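Questions I get asked about moving to Drulton (and the paperwork)

*Last updated 27 December 2025*

**Do I need to register as soon as I arrive?**
Not on the day, no! You get 14 days, and I used 10 of them looking for a flat. The office is in Andton (Drulton doesn't have its own) and you have to book.

**What should I take?**
Passport, rental contract and proof of income. I took copies of everything and they still wanted 3 more of the contract, so bring spares.
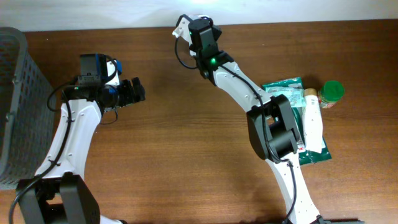 **Can I register if I'm only staying part of the year?**
Yes, but they'll ask where you pay tax, and you'll want an answer ready. I mumbled something about still deciding and got sent home with a form.

**Will I show up in the population figures?**
Only once you're registered. The town hall had 300 of us Brits on its list last March, and I know plenty of people who've never bothered (naughty, but there we are).

**Is the bus to Mavgate any use for the language classes?**
It's fine in the mornings. The last one back leaves before the evening class finishes, so I go by bike.

**Can you help me with my own forms?**
Sorry, I can't, but the Frerichs advice desk in Andton is free and they speak English.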